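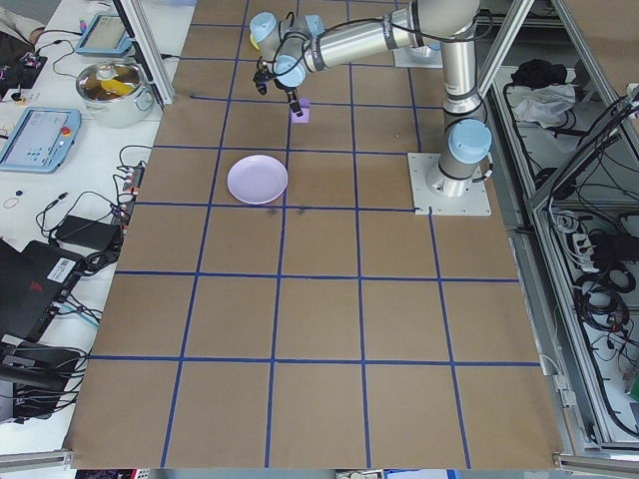
README:キューブをお皿に置くタスクのデータと、グリッパーが閉じなくなった件

Minineのデータ置き場へようこそ。茶色いクラフト紙に青いテープでマス目を引いた台の上で、薄紫のキューブをつかんで同じ色の丸いお皿に載せる、という地味なタスクの記録です。全部で300エピソードあります。ただ、そのうち7本は失敗です。しかも失敗の仕方がちょっと嫌な感じだったので、データの説明より先にそっちを書かせてください(使う人はここだけでも読んで!)。

何が起きたか

11月の収録中、アームがキューブの真上まで降りて、指を閉じる指令が出て、そのまま何もつかまずに持ち上がる、というのが始まりました。最初は私の教示が下手なんだと思って、高さを何度も直していたんですよ。でもログを見たら指令はちゃんと出ている。なのに指の開度が変わっていない。それでもコントローラは「把持完了」を返してくるんです。これには参りました。

7本のうち2本は、もう少しまずいことになりました。閉じていない指のままお皿の方へ移動して、降下の途中で指先がお皿の縁に当たっています。衝突検知は働かず、私が非常停止を押しました。けが人なし、お皿も無事です。ただ、あのとき手が台の上にあったらと思うとぞっとします。

原因

手首まわりのケーブルです。アームに沿わせて手首のところで輪にしてあるんですが、手首を大きくひねる姿勢になるとこの輪が突っ張って、グリッパー側のコネクタが一瞬浮いていました。通信が切れると、Dadex(うちの収録ソフトです)が最後に受け取った状態をそのまま使い続ける作りになっていて、前のエピソードの「把持完了」が残っていた、というわけ。ケーブルが半分、ソフトが半分。ソフトを書いたのは私なので、あまり人のせいにはできません……。

再現はわりと簡単でした。手首の軸を端の方まで回して、その姿勢で開閉を繰り返すと出ます。逆に、台の手前側のマスだけで動かしているとまず出ません。動作確認をいつも手前でやっていたので、気づくのが遅れました。

直したこと

・ケーブルの輪を長めに取り直し、コネクタの手前で固定した
・グリッパーの状態にタイムスタンプを付け、古ければエラーで止めるようにした
・指令と実際の開度が食い違ったら、持ち上げる前に停止する
・手首の可動範囲をソフト側で狭めた
・運転中は必ず1人がティーチペンダントを手元に置く

最後のは当たり前だろうと言われそうですが、慣れてくるとベンチに置いたまま別の作業をしちゃうんですよね。私がそうでした。

データの中身

各エピソードには固定カメラの映像、関節角、グリッパーの指令値と実測開度、成否ラベルが入っています。関節は6軸です。キューブの初期位置はマス単位で記録しました。テープは手貼りなので線が曲がっていたり、交点に隙間や重なりがあったりします。マス目を物差し代わりにして精密な位置を出すのはやめておいてください。

失敗の7本は消さずにfailuresフォルダに分けてあります。異常検知をやりたい人にはむしろこっちがおいしいかも!このフォルダの「把持完了」フラグは信用せず、実測開度の列を見てください。通信が切れていた区間の開度は欠損値にしてあります。

向いていない使い方

物体も背景もほぼこれだけなので、汎化性能の評価には使えません。あと、この記録をもとに安全機能を設計するのもなしでお願いします。衝突は2本だけで、力の値も取れていません。

残っている宿題

衝突検知がなぜ働かなかったのかは、まだ分かっていません。しきい値が高すぎたのか、当たり方が軽すぎたのか。姉妹プロジェクトのNediaでも同じ配線をしていたので、そちらも輪を取り直しました。同じ症状を見た人は、手首の角度とログを添えてissueを立ててもらえると助かります。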